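How Does a Robot Pick Up a Can of Chips?

Think about the last time you grabbed a snack off a shelf. You saw it, you wanted it, and your hand just went. It took you a second, maybe less! Now try teaching a machine to do the same thing, starting from zero.

At the Girnar shared workshop, a group of builders is doing exactly that. They meet in the evenings and on weekends, and their robot is named Plukix. It has two arms and two hands, and its job is to tidy a pretend store. Nathalie Bouchard leads the build. She used to fix washing machines, and she says motors are motors, whatever you bolt them into.

Fingers first

Look at your own hand and curl one finger. It bends in more than one place, right? Those bending places are joints. A robot finger needs joints too, but it has no muscles, so something else has to do the pulling and pushing. Many robot fingers use linkages, which are small stiff pieces joined by pins. Move one piece and the next one has to follow. (Scissors work a bit like this. So does a folding umbrella – open one up slowly and watch the ribs!)
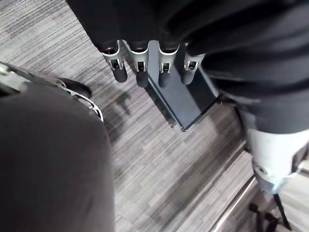 Four fingers over a dark gray box. Can you spot the cut-out metal joints and the rounded black tips?

Fingertips matter a lot. Bare metal can be slippery, and a slippery finger drops things, so builders often give robot fingers a pad at the end.

How hard should it squeeze?

Squeeze too softly and the can slides out. Squeeze too hard and – crunch! Your brain sorts this out without bothering you. A robot needs a number for it. The Plukix team keeps a notebook of every practice grab, and on the day we visited they had reached number 638. Of those, 258 were marked "dropped." Nathalie loves the dropped ones. Each one gets a note next to it: too high, too fast, wrong finger first.

A store with no customers

To practice store jobs, you need something like a store. The team set up a shelf and stocked it with snacks, then put a metal table next to it. Now Plukix has two places to work with, and moving something from one to the other is a proper challenge. The shelf and the table are different heights, so the arm can't simply repeat the same move.

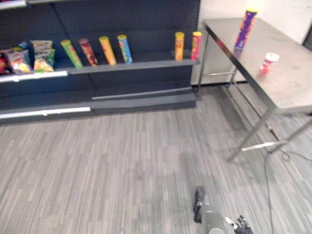 Chip cans and bags on the shelf, and a purple can on the table with a small red and white cup.

Which would be harder for a robot to pick up, a can or a bag? If you said the bag, the builders agree with you. A can keeps its shape. A bag crinkles and squashes, and it may not look the same twice. Cans have their own trick, though: they're round, so if one tips over it can roll away.

Try it yourself

You'll need a friend, a blindfold and an empty chip can.

Put the can on a table. Your friend wears the blindfold and is the robot. You are the program, and you may only use short commands, like "left," "forward," "stop" and "close hand." Count how many commands it takes to lift the can. Then swap places and see if you can do it in fewer.

Our best score so far is 3, but we had a very lucky start!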